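Print | E-mail this page

Huerta adds 18 small-group trips for spring

21 Mar 2019 – Huerta, the small-group travel outfitter, today opened booking on 18 new walking and food trips. Max 24 guests each. Local guides, family-run inns, no big coaches. Run jointly with Statska, who handle tranfers.

"Slower days, longer lunches," said founder Hazel Mercado.

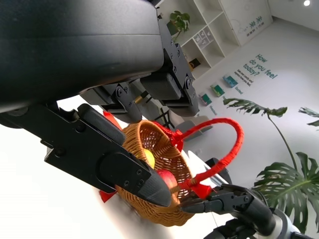 Round woven basket with red handle.

Bookings: Thiện Quách, ext. 164

We use cookies. OK

© Huerta | Contact | Back to top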